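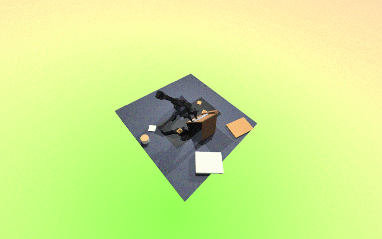 *Rendered view: black jointed arm, dark mat, blue-grey floor.*

**Ticket 553 – Brodia sleep clock, wake light comes on too early**
Opened by: Periklis Drakos
Product: Barnell Brodia, the version with the dimmer on the back
Status: open, waiting for replacement adapter

**First message**

Hello. We bought the Brodia for our daughter, who is three and gets up before everybody. The clock should stay red in the night and become green at 6:45. In the first week it worked very well and she stayed in bed until green. Now the green light comes on at 5:20, sometimes 5:40, and she is standing next to our bed telling us that it is morning. I cannot argue with her, the clock says so.

I have already done the following:

- Checked the wake time in the menu. It shows 6:45.
- Checked the nap timer. It is off.
- Turned the clock off and on with the button.
- Charged the backup battery to 100 percent.

**Reply from support (El Idrissi)**

Thank you for the details. Please check that the current time on the display is correct in the morning, when the green light is already on. Please also tell us if the clock is on a socket with a switch or a timer.

**Periklis, next morning**

Green at 5:31 by my phone. The clock display said 6:46, so the light is correct and the time is wrong. In the evening, when I put her to bed, both were the same. It gains more than one hour in a single night.

The socket has no switch and no timer. The room is 22 degrees, if this matters. The humidifier stands on the same shelf, but I filled it with only 200 ml and it was turned off before midnight.

**Reply from support**

Please unplug the adapter and run the clock on battery for one night, with the dimmer at the lowest position. Set the time again before you start.

**Periklis**

Done. On battery the time was right in the morning and green came at 6:45. My daughter woke up at six and talked to her rabbit until the light changed, so we had a good day.

Then I plugged the adapter in again for the afternoon nap. After two hours the clock was nine minutes ahead. I tried a different socket, in the kitchen, and there it was also ahead. I think the problem is with the adapter – or with the part of the clock where it connects, I cannot separate these two.

**Reply from support**

We will send a new adapter from the Cesesthorpe warehouse. If the time still moves forward with the new one, we will exchange the clock. Until then please use it on battery at night and charge it in the daytime, then set the time again before bed.

**Periklis**

Thank you, we will do it like this. One question: when the battery gets low in the night, does the red light turn off or does it become green? She notices everything, and I would prefer off.

**Reply from support**

It turns off. The alarm settings stay saved.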